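Soup season is back at Trevier Hall

September has arrived, the tomatoes are coming in faster than anyone can eat them, and the Trevier soup swap is starting up again!

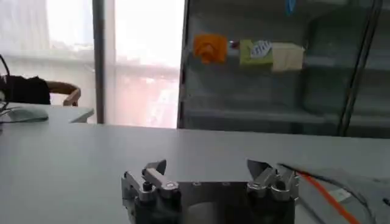

Pale tabletop, with the window and the glass-fronted cabinet behind.

If you missed it last year, the idea is simple. You make a big pot of soup at home, ladle it into jars or tubs, bring them along and go home with the same number of containers, all filled by other people. We had 191 containers change hands over last winter, and I still have one split pea from Kilian Pichler in the back of my freezer that I'm saving for the first really miserable evening.

We open the doors at 4 in the afternoon and swapping begins once everybody has had a chance to walk around and read the labels. Please do label everything! Name of the soup, what's in it, and whether it has dairy, nuts, wheat or meat. Masking tape and a marker work fine, and masking tape peels off in the wash, unlike the fancy stickers I used in the spring (I'm still scrubbing).

A good number of containers to bring is 10, pint size if you can. Fewer is fine too, and so is sharing a batch with a neighbor. Let the soup cool, chill it overnight in the fridge and carry it over in a cooler with ice packs. Leave an inch of space at the top if you're freezing it, more if your jars have shoulders. I lost a whole batch of carrot and ginger to cracked glass before I learned that one.

A few things that froze beautifully last year: lentil with cumin, black bean, roasted squash, plain chicken broth. Potato chunks go grainy, so either mash them in or leave them out and let people add their own. Noodles swell up and drink the broth. Cook them fresh when you reheat. Cream is best stirred in at the end too, and a note on the lid saying "add a splash of cream" does the job nicely.

Now for the part I'm most excited about. Kilian has talked the Wieser family into bringing the leeks and celery root they can't sell because of odd shapes, and they'll be free for anyone who wants to get a head start on the next pot. Joner Bakery is sending rolls for us to eat while we browse. And the Nanesness group, who run their own swap across the river, are coming over for the first time with what I'm told is a very serious mushroom barley. I plan to be standing close to it.

No sign-up needed, just come. If you have spare lids, bring those as well, we never seem to have the right size. And if you've got a favorite recipe, write it on a card and drop it in the tin by the door. Once there are enough of them I'll type them all up for the winter issue, spelling mistakes and gravy stains included.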